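Terbridge office fruit plan promises fewer sick days, but the numbers are thin

2022-11-30

TERBRIDGE – Staff at the Hermans building on the east side of town have been getting free fruit at work since March, and the company that delivers it would like everyone to believe it is making them healthier. The evidence so far is a two-page handout and a survey that most of the building did not fill in.

Plavby, a delivery firm based in nearby Gretau, drops off apples, pears and bananas twice a week. Hermans, which rents out desks and workrooms to small companies, pays $1,549 a month for the service and passes part of the cost on in its desk fees. The contract comes up for renewal at the end of the year, and Plavby wants to raise the price.

In a handout left in the mailroom last week, the firm says tenants at Hermans "report feeling more energetic" and took "noticeably fewer sick days" over the summer. It doesn't say how many fewer, or fewer than what. Asked for the figures, Plavby account manager Fares Masri said the claim was based on survey answers and on talks with tenants.

The survey went to 300 people. Masri said 80 sent it back.

"That's a good response for a workplace survey," he said. "People who answered were very positive. They like having something fresh within reach, and they told us they were snacking less on other things."

Did anyone check sick day records? Masri said Plavby does not have access to those. Neither does Hermans, as it turns out, because the people who work in the building are employed by their own companies and not by the landlord. That leaves a health claim resting on what 80 people remembered about their summer.

Omolara Okonkwo runs a bookkeeping business with a staff of five on the second floor. She filled in the survey and said she would have ticked almost any box that kept the pears coming. She does not recall a question about sick days.

"There was one about whether I felt good," Okonkwo said. "I said yes. I felt good before, too."

Her main complaint is the cost. Desk fees rose in March by $30 a month per company, and the notice that went out to tenants listed "fresh fruit program" first among the reasons, ahead of heating and the new door locks. Okonkwo figures she could buy her five people all the apples they want for less and pick the kind they like.

Christos Chrysikopoulos, who manages the building for Hermans, defended the program but not the handout. He said the company signed up to make the place nicer, and that he had never told tenants it would keep them from getting colds.

"I didn't write that and I wasn't shown it," he said. "People like it when there's fruit. I can stand behind that much."

He would not say what price Plavby is asking for next year. He did confirm that the new offer includes a "wellness report" every three months, at extra cost, and that he has not decided whether to take it. It is hard to see what would be in it, given what was in the last one.

There is also the question of how much gets eaten. Plavby's handout talks only about how much is delivered. Bríd Buckley, who cleans the upper floors in the evening, said bananas go first and are usually finished by the day after a delivery. Apples hang on longest. She throws out the soft ones before the next crates come in and said the amount changes a lot from week to week, with August the worst.

"Half the building was on vacation and the crates kept coming just the same," Buckley said. "I asked if somebody could call and cut it down. I don't think anybody called."

Chrysikopoulos said he remembered the conversation and that the contract did not allow for a smaller order. Masri said it did, with two weeks' notice. A copy of the contract that Hermans shared with this site has a line on "seasonal adjustment" but no mention of how to ask for one, or of what happens to the price if the order shrinks.

The fruit comes in crates and is moved into baskets on the tables in the common rooms and workrooms. Hermans supplies the baskets. The handout praises this as well, under the heading "Placement matters," and says fruit in plain view gets eaten more than fruit in a cupboard. That may well be so, though the handout names no source for it either.
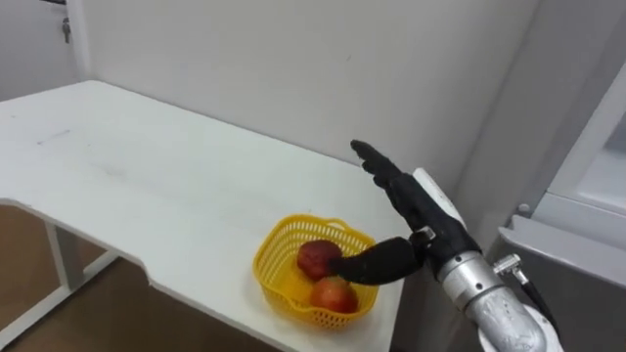 Two red apples in a yellow plastic basket on one of the white tables.

Do tenants have to pay toward the fruit if they never eat it?

Under the present desk agreement they do, because the charge is part of the monthly fee and there is no way to opt out of it.

Ekaette Akande, a translator who rents a single desk on the ground floor, is trying to change that. She has asked Hermans to list the fruit as a separate item so that companies can drop it, and she has collected signatures from other tenants on her floor. She is allergic to raw apple and said she has paid since spring for something she can't touch.

"They can call it wellness if they want," Akande said. "On my bill it's a fee."

Chrysikopoulos said splitting the charge would be "a headache" but that he would look at it before the contract is renewed. He also said he would ask Plavby to take the line about sick days out of the handout. Masri said the firm stands by the wording and had not yet heard from him.

Plavby says it supplies other offices in Terbridge and Gretau on similar terms. It declined to name them or to say whether any had canceled. Asked if the claims in the Hermans handout were also being used with those customers, Masri said the text was "adapted for each site."

Hermans has until the end of December to sign.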